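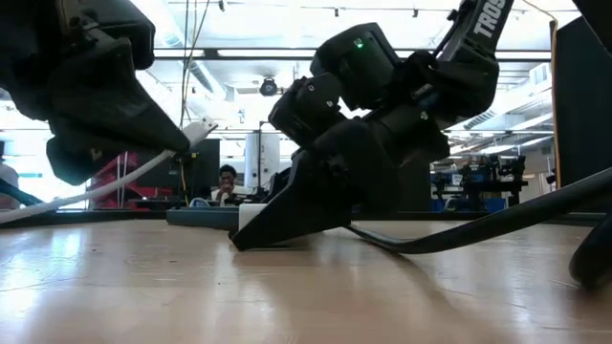 4. Power at the bench

4.1 Placing the power strip

1. Clear the middle of the tabletop. The strip must lie flat on the wood with its sockets facing up.
2. Keep the strip at least 30 cm from any edge of the table.
3. Route the supply cable along the tabletop in one wide curve. Do not coil it tightly or run it under a table leg.
4. Switch the strip off before plugging anything in.

CAUTION: Do not connect one power strip to another. Heaters, kettles and soldering stations must use a wall outlet.

4.2 Connecting chargers

1. Lay the charging cable out on the table and work out any loops by hand. 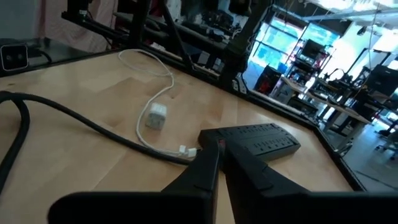 2. Check the adapter for cracks, bent pins or discolouration. If you find any, tag it and put it in the Virnia returns bin.
3. Push the adapter fully into a socket. Hold the adapter body, never the cable.
4. Fit the loose end of the cable to the device, then switch the strip on.
5. Wait 60 seconds. If the device shows no charge, switch off and try another socket.

Note: Small cube adapters may be used in any socket. Wide adapters go in the end sockets only.

4.3 Putting away

1. Switch off and unplug all adapters.
2. Wind each charging cable into a loose coil, 8 cm across or larger, and secure it with a Terulness tie.
3. Wipe the tabletop with a dry cloth. Scuffs in the finish are covered in section 13.

Section last revised 10 October 2020.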